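Tuesday, evening

I am back in Tapia since two days and I still sleep badly. The train from Stindport was late again, and I came home after midnight with my suitcase and no bread in the house. Today I finally had the energy to write down what happened with the choir, so I will do it before I forget the details.

We sang in the old market hall on Saturday. Faustino Sandoval had told us that the hall holds 1,000 people, and I was afraid of it for weeks. In the end they sold 502 tickets. I know the number because it was written in chalk on the board next to the entrance, and every one of us stopped to look at it. Half full sounds sad, but it did not feel like this from the stage. The people sat close together in the front and the back was dark.

The first piece went too fast. Faustino always starts too fast when he is nervous, and then the basses want to hold him back and we in the altos are in the middle with nowhere to go. I lost my place in the second verse and only moved my mouth for a few lines. I think my neighbor noticed. She was kind and sang a little louder toward my ear until I found it again.

After this it became better. The long song in January key, as we call it (it is the one we began to learn in January, when the heating was broken and we rehearsed in coats), was almost the way I hear it in my head. There is one place where the sopranos stop and only the low voices stay, 12 bars, very quiet. I have been singing it in the kitchen for months. On Saturday I heard somebody in the audience cough exactly there and I did not even mind.

Yesterday I did only house things. The concert blouse needs a gentle wash, and I had also the socks and the thin scarf from the trip. I paid the electricity bill and called my sister, who wanted to know everything about the hotel and nothing about the music.
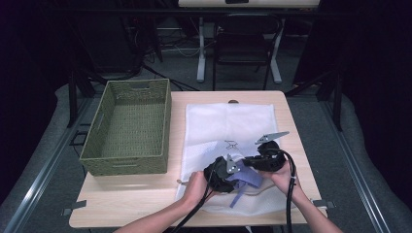 My sister asked if I will go on with the choir in the next season. I said yes, of course, but when I put down the phone I was less sure. The rehearsals are in Pornon now, and the bus needs 17 stops to get there. In winter this is long. On the other side, I know what my evenings were like before I joined. I read the newspaper twice and went to bed at nine.

There is also the question of the new program. Faustino wants to do something modern, with speaking and clapping in it, and he already gave us the first pages on the train. I tried the rhythm with my fingers on the window and could not do it. The man across from me could, and he was only half listening. I asked him if he was a musician and he said no, he sells roof windows in Trodness.

I should write to the woman who let us use her piano before the concert. She made us tea and did not want money for it. I have her address on the back of the parking ticket, if I did not throw it away. I will look in the coat tomorrow.

It is raining now and the gutter over the bedroom makes its noise. I must ask somebody to come and fix it before the autumn. Tomorrow dentist at half past eight, then the library, the two books are late.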